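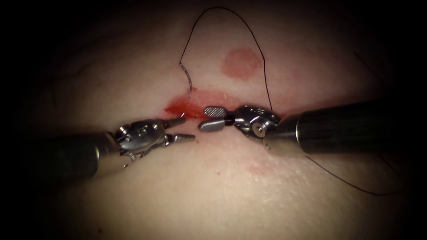 Thread on why stain photos are a poor basis for a cleaning claim, and what to record instead. I review garment and upholstery claims for Pomitz. Color alone says little about quantity. Red fluid on a pale, slightly matte surface shows it well: heavy at the left, thinning to a lighter pinkish red at the right, and the eye still wants to call the whole area one stain. For a claim it should be logged as two zones.

Zone one is where fluid pooled. Zone two is where it spread thin. They take different treatment times, and a form with a single box for "stain size" loses that.

Our old form had the single box. Kieran Heffernan pulled 132 closed upholstery claims last November and compared the size on the form with the size the cleaner measured on arrival. In 92 of them the form gave the outer edge only.

Outer edge overstates the work on a thin spread and understates it on a deep one. Both errors cost money. The second also costs a return visit.

What I ask for now: outer length and width, length and width of the darkest part, fabric type, and whether there is a backing or filling under it. Inches are fine. Use a tape measure. A coin in the photo is acceptable if the tape is lost.

Lighting. Turn the flash off on satin or coated fabric. Take one photo straight down and one at a low angle from the side. The low angle shows raised or stiff areas that the first one flattens.

Do not crop. Maeve McGrath at the Irent depot gets cropped photos every week and has to write back for the originals, so the claim sits.

Blotting before the photo is fine — say so in the notes, with the time. Scrubbing is a separate entry on the form, as it can push the stain into the backing and roughen the pile.

Cold water only on protein stains until the cleaner has seen them. If you used hot water, write that down too. It changes the product we send.

Claims over $2,000 still go to Lorcan Brennan for a second reading. Allow 60 days. The two-zone form applies to everything filed after Jan 18, 2020 — older claims stay on the old one.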